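The bus from Clistden let us off at the wrong gate, so my mother and I walked the long way around the Heketti building, past the loading bays and a row of young trees still tied to their stakes. She had worn her good shoes for the open day. She would not hear of going back for the others, and she stopped every so often to look up at the windows as if somebody might wave.

She had worked at the Mockus laundry for most of my childhood, feeding sheets to the big ironer, and when the leaflet came through the door - "See Our Robots Do the Wash!" - she put it on the refrigerator under the lobster magnet and left it there from April until the day itself. I had thought she would be angry about it. What she wanted, as far as I could make out, was to see whether they did it right.

There were 111 of us in that session, according to the young woman at the desk, who wrote our numbers on stickers and pressed them onto our coats. My mother was 74 and I was 51, although we had been standing together the whole time, and she was a little put out about that. We were given lemonade in paper cups and taken down a corridor that smelled of new carpet, and then there was a rail to lean on, and a yellow wall, and an ordinary white washing machine with its door open.

I don't know what I had been expecting. Something taller, I suppose, with a face. The Jornard, as they called it, came down to a pair of black grippers on white housings, two long fingers to each, and my mother looked at those fingers for quite some time. Then she looked at her own, and put them back in her pockets. A man with a microphone told us that it had practiced on 1000 loads before anyone let it near the public, and she said, fairly loudly, that she used to do that before she'd had her vacation. 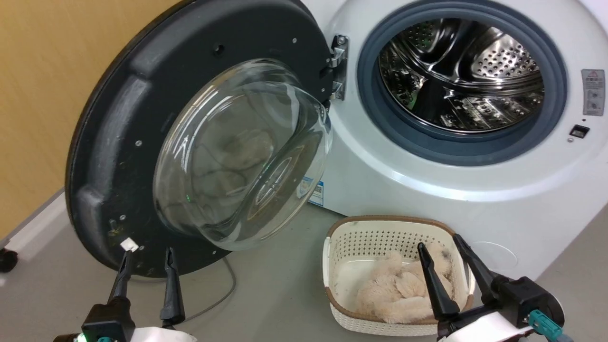

Somebody's aunt, farther along the rail, wanted to know whether it checked the pockets. The man with the microphone said that was a wonderful question, and that they were working on pockets. A ripple went through the crowd at this, and my mother turned all the way around to find the woman and nod to her, the way you'd nod to someone across a church.

"Shaggy things are the worst," she told me, leaning in. "You have to take up the whole lot in your arms and not let it trail. I had a bathmat once that took me half the morning." She had opinions about the basket too, and about the height of the door, and I heard all of them, and I was happy to, because she had hardly spoken of the laundry since it closed.

When the talk was over the others drifted off toward the cookies, but she stayed at the rail with her empty cup. The young woman from the desk came by and asked if she had enjoyed herself. My mother thought it over. She said it was very patient, and that patience was most of the job, and that somebody ought to tell it about bathmats. The young woman took out a pen and wrote this on the back of her hand.

We walked out by the proper gate and missed the bus by a minute or so, and my mother sat down on the wall and took off her good shoes - and told me, for the first time, about the winter the ironer broke.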